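In Praise of the House Slide

My mother kept a strict line at the front door. Shoes stopped there, and past it you wore slippers, the quilted kind with a thin sole that went flat by Thanksgiving. I grew up thinking that was the only decent thing to put on your feet indoors, and I held on to the idea much longer than I should have.

What changed my mind was moving into a place with hard floors in every room. Wood floors are lovely to look at (I fell for the apartment because of them, if I'm telling the truth) but they are tough on a pair of heels that have been standing at a counter since breakfast. By September of our first year I was limping to the coffee maker, and a neighbor told me to quit being stubborn and get myself some thick slides. I went down to Skondar, the discount store by the bus stop, and came home with the ugliest footwear I have ever loved.

And they are ugly! I won't argue. A good house slide looks like something made for a cartoon bear. The sole is too tall, the strap is too wide, and no pair of pants on earth looks better with them. But you can put them on with both hands full of laundry. You can kick them off under the table without bending over, and find them again with your toes while you're still reading the paper. I once owned a very handsome pair of leather house shoes that cost me 91 dollars, and I wore them so seldom that I gave them away with the box still clean.

The color question matters more than people think. My rule is one color per person, and I'm firm about it. When everybody in a house buys black, you get a heap by the door and a small argument every morning over whose is whose.

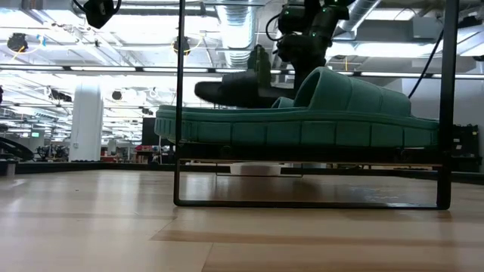
Teal is a wonderful choice for this, by the way. It's cheerful, it shows up in a dim hallway, and guests never walk off in it by accident. Black does have its place, I'll admit, mostly for the person who runs out to the mailbox in them and doesn't care to be noticed.

As for keeping them in order, I have come around to a shelf. A basket sounds friendlier, but in a basket the pairs drift apart and you end up digging. On a low shelf each pair has its spot, toes all facing the same way, and even my family manages to put them back on most evenings. The winter boots are another matter, and I have given up on those until spring.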